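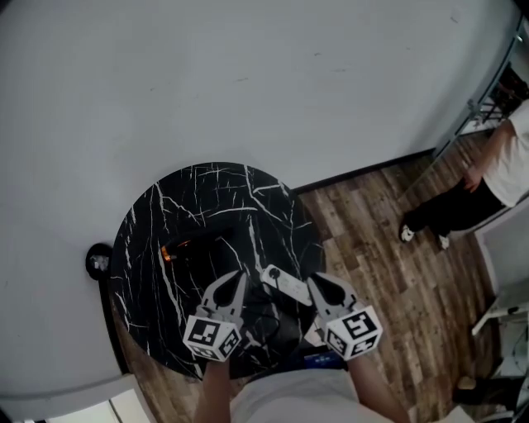 What is the best way to keep cords under control on a small round table?

Put a power strip in the middle, run its cord off whichever side faces the wall, and plug everything else into the strip. A round top has no back edge to hide things behind, so the cords will drift toward wherever you sit unless you give them a direction. Pick the direction on day one.

Arell Table Questions
Last updated June 11, 2020

These are the questions people send us most about the Arell, our round black side table with the white marble-look veining. Ingvild Eklund answers them between shipments.

Is it real marble?

No. Marble has a price and a weight, and you would have noticed both. The veining is a printed finish under a clear coat. Every table has the same pattern, so if you buy two, turn one of them a little and your guests won't catch on.

Can I leave a power strip on it all the time?

Yes, plenty of people do. A white power strip on a black top is not going to win any prizes for discretion, but you will always know where it is. Set it down flat with the sockets facing up. Don't tape it to the finish. We get several emails a year about tape, all of them sad.

Black cords disappear on the black top. Good or bad?

Good until you need to unplug one. Dark cords blend in so well that people pick up a mug and take the router with it. Put a bit of colored tape on each plug (the plug, please, see above) and leave the loops on the wall side of the table.

How much slack should I leave?

Enough to lift a device and look at the underside, where the manufacturer has printed the password in gray on gray. Gather anything beyond that in a loose loop with a fabric tie. Don't wind it tight around the strip and don't pile other things on top of it.

How far from the wall should the table stand?

A hand's width usually does it. You want room for a plug to stick out of the outlet and for the cord to bend without a sharp kink. If you have a deep baseboard, the table base will meet it before the top meets the wall, and that is normal. A round table pushed against a straight wall touches it at one point at best. We didn't invent this.

Can I plug one power strip into another?

No. Buy a strip with a longer cord. The same answer applies if the second strip is very nice.

What about a space heater?

Straight into the wall outlet, never the strip, and not next to the table either. The finish doesn't like heat.

My modem has a little orange light that won't go away. Is it the table?

It isn't the table. Orange can mean starting up, updating, no signal or perfectly happy, depending on who made the thing. Check the manual. If the light just bothers you at night, turn the device to face the wall, but keep the vents clear.

Will the legs mark my wood floor?

They come with felt pads. Stick them on before the table goes on the floor - this is the step everyone saves for later. Replacement pads are item 412 and come in one size. Lift the table when you move it, and take everything off first, cords included.

How do I clean the top?

Unplug the strip, take it off, and wipe the top with a soft cloth, barely damp. Dry it right away. Black shows dust about an hour after you finish, and we have no product for that. Glass cleaner leaves a haze. So does furniture polish, but it costs more.

Do you sell a cord tray for it?

The Ustine clips onto the rim from below and holds a strip up to 300 millimeters long. Measure yours before ordering. The Siregar tray is for our square desks and will not fit a round rim, however hard you push. The larger Trilmont should be back in October.

My question isn't here.

Write to Ingvild through the contact form and say which table you have. "The black one" describes most of them.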